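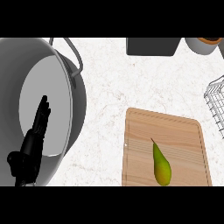 From: Elisa Pace
To: Sadevham kitchen and home list
Date: 7/20/22
Subject: Re: salting the water for beans

Lutz Grube wrote:
> I stand by what I said. Never salt the soaking water and never salt
> the pot until the beans are done. Salt toughens the skins. My mother
> knew it, the old Wegener cookbook says it on the first page of the
> bean chapter, and I have been doing it that way for 30 years without
> one complaint. Also, if you soak overnight and change the water twice
> you get rid of the gas. I don't see why people want to argue with
> something that works.

Lutz, I'm going to argue with it anyway.

Thirty years of not salting tells me that unsalted beans come out fine. It doesn't tell me what salted ones do. Did you ever cook both on the same day, from the same bag? I did, last December, mostly out of spite after the last time this went around the list. Two pots, same burner setting, navy beans from one sack. One got a spoonful of salt in the soak and another in the cooking water. The other got plain water and salt at the end, your way.

The salted pot was ready 10 minutes sooner. The skins were softer, and fewer of them had split. My husband tasted both without knowing which was which and picked the salted ones, though he would also eat the dish towel, so weigh that as you like.

I don't claim that settles it. It was one sack of beans. Our water is hard and yours comes off a well, if I remember right, and hard water could matter more than salt ever did. What I do know is that a bag of old beans will stay like gravel whatever you do to it, and I suspect plenty of cooks salted a pot of old beans once and blamed the salt.

Tomatoes and vinegar are another matter. Those I do hold back until the beans are tender, and I've wrecked enough chili to be sure of it.

As for changing the water twice, I'd like to hear how anyone measured the gas. I've tried it with no soak, with a long soak, and with that Verkix powder someone here swore by (5 dollars for what tasted to me like baking soda). I couldn't tell any of them apart by the next morning. Eating beans more often seemed to help. Or I stopped noticing.

And the Wegener book also says to boil green beans for 30 minutes, so I'm not taking its word on the other kind.

To the person who asked about the Welura slow cooker, I wouldn't do red kidney beans in it from raw. Boil them hard on the stove for 10 minutes first, then move them over. That one I don't mess around with, and I'd say the same for any slow cooker.

If somebody with soft water wants to try the two pots, please post what you get, including if it comes out Lutz's way. Use the same bag and don't buy it from the dusty end of the shelf. I have 11 jars of the things in the pantry and can mail some navy beans to anyone who needs them.

Elisa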